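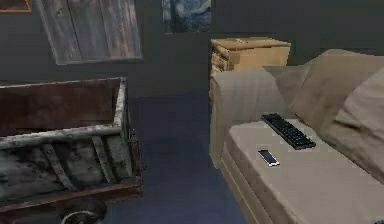 Zanden Opens Its Simulation Laboratory to the Public

The Zanden Institute held its annual open day on 20/05/2018, and for the first time visitors were admitted to the home robotics laboratory on the upper floor. The group has spent five years teaching household robots to find and fetch everyday items. Most of that teaching takes place in rooms that exist only on a computer.

Guests were received by Hayley Haworth, director of the laboratory, who opened the program with a short talk on Stiranus, the software in which the rooms are built. Each one is put together from a library of furniture, floor coverings and wall hangings. The pieces are not chosen to match. A farm cart may stand across from a beige sofa, and a piece of a Starry Night look-alike may hang above a nightstand.

"A robot that has only seen tidy rooms will do poorly in a real one," Ms. Haworth told the audience. "We would like it to be surprised here first."

The main demonstration, led by Oanh Trịnh, dealt with small objects on soft furniture. Her test room had a remote control and a smartphone lying near each other on a sofa seat. The two are a common source of error, she explained, as both are flat, dark on top and often left side by side. The remote is much the larger of the pair, and its rows of buttons help to set it apart. The phone is harder. Its dark screen picks up reflections, and a change in the lighting can alter how it looks to the software.

Visitors were then invited to type requests of their own. Over the course of the afternoon the system named the correct object in 95 percent of trials, a result the staff described as in line with their own tests. Thư Đàm, who manages the room library, answered questions on how the furniture models are made and how surfaces such as woven fabric and worn paint are prepared.

A second session, held in the Đoàn Lecture Hall, addressed the move from simulation to working machines. Yến Võ reported on trials carried out with Bedska, the institute's partner in home care equipment. Those trials cover 11 homes and will continue until November. Attendance at the session was limited to 30, and a waiting list was kept at the door.

School groups may apply to visit the laboratory during the coming term. Requests should be sent in writing to Thoa Đồng at the institute's visitor office.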